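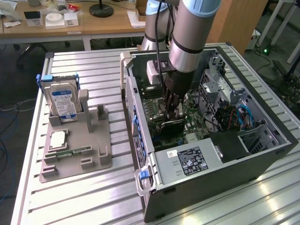 Pondex Teardown Cell: Gallery

Pondex is a desktop computer disassembly and reassembly package offered by Jarham to repair depots and parts recovery shops. The photos on this page show it at work on office towers. The package covers the arm, gripper, wrist camera, fixture plates and the Trilport control software. Installation takes 2 days and the software license runs for 16 months, with renewal after that.

On the bench

The tower lies on its side on a slatted aluminum table with its open side up, and the arm works from above. Parts are kept on a fixture plate to the left of the case — hard drive upright at the back, CPU in a square recess, memory stick in a long slot below it. The plates are 3D printed and we supply the files, so a shop can print a new one when it takes on a different model. The drive slot fits a 3.5-inch disk in its caddy.

At the gripper
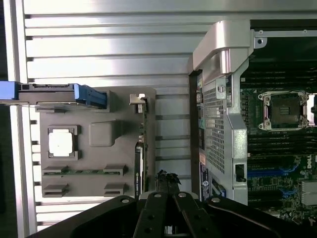
Part layout is set up once in Trilport and saved under a name the operator picks. Each saved layout holds the pick points, the approach angle and the grip force, and it can be copied to a second cell over the network. The wrist view is the one to use when checking a layout. With the fingertips in sight you can also read the rest of the work area: the gray panel on the ribbed metal with its square socket, the narrow green card standing beside it, and the chassis on the right, where the processor socket is empty and its load plate is hinged open. Operators can save any wrist view with the job record.

What comes in the box

The standard package has one arm, one gripper with two sets of fingers, and 3 blank fixture plates. Extra finger sets are 1,852 dollars per case, sold by Kalogeropoulos, our parts distributor. The table is not part of the package, but we send a drawing with the hole pattern.

Ordering

Orders placed by the end of March ship with the current software. Send us the tower models you handle most and we will quote the plates with the cell.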